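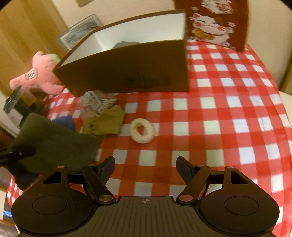 Ticket 3013: replacement fingertip pads and second hand-held gripper, purchase request
Opened 5/29/20 by Ludger Oltmanns
Queue: Equipment / Jostilell
Status: waiting on quote

The Jostilell budget has one line for gripper spares and it does not cover what we need through October. Current stock is 2 sets of fingertip pads and no spare linkage pins. The sorting work uses soft goods on a cloth-covered table, and small pieces such as the white scrunchie on the red-and-white check have to be picked up flat from the fabric. That means the tips press into the cloth on most picks, so I am budgeting pads as a consumable. The dark blue pads are the type to reorder. Please do not substitute the hard version from the old Pruvance list.

Request:
Fingertip pads, dark blue, left and right: 153 per set, 2 sets
Pivot pins, full kit for one gripper: price open
Second complete gripper: price open, quote as a separate line

Update 1, L. Oltmanns
Stilitz quoted the pads but not the pins. They list the pins only as part of a full finger assembly. Asked again for pins alone. Asked Šimkus for the same parts as a second source.

Update 2, Purchasing
Pads can go through on the existing line. The complete gripper is over the limit for a parts order and needs a capital request. Is the second unit a spare or will it be in daily use? The form is different.

Update 3, L. Oltmanns
Daily use. One unit stays on soft goods, the other goes to boxes and tins. Changing pads between the two jobs costs more bench time than I want to plan for. Capital form attached. Cost center unchanged.

Update 4, Purchasing
Form received. Delivery address is missing in field 7. Pads released to Stilitz.

Update 5, L. Oltmanns
Field 7 corrected. Šimkus will sell pins loose but wants the outer diameter of the large lower pins and the smaller upper ones. Will measure both at the next pad change and add the values to this ticket. Keep open until the pin quote is in.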